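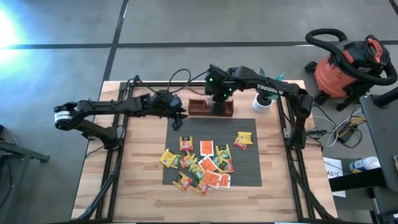
Mon 24 January

Print | E-mail

Up before six because the radiator was knocking again. Bled it and it stopped. Oatmeal, then walked to the post office with the package for Pei-shan. It cost more than I expected and the clerk said it could take two weeks to reach Raremport.

The seed order is done. I went with Drimwood for the beans and the two squashes, and Walilden for everything else. I left out the leeks. Last year's never got thicker than a pencil and I was still pulling them in September. Total came to 151 dollars with shipping, more than I wanted to spend, but that covers the onion sets too.

Drew up the beds after lunch. Tomatoes go along the fence this time and the garlic stays where it is. I want to move the rhubarb but the ground is too hard to try it now.

Pei-shan Yen called at four. Her mother is out of the hospital and eating. She asked if I still had the Chiang book on pruning and I said yes, though I haven't found it. Looked in the hall closet and the box under the stairs. Will try the garage tomorrow.

Read to page 409. Nearly 80 left. Soup for supper, and bread from Saturday, toasted. Snow started a little after nine. Need to buy salt for the steps.

Print | E-mail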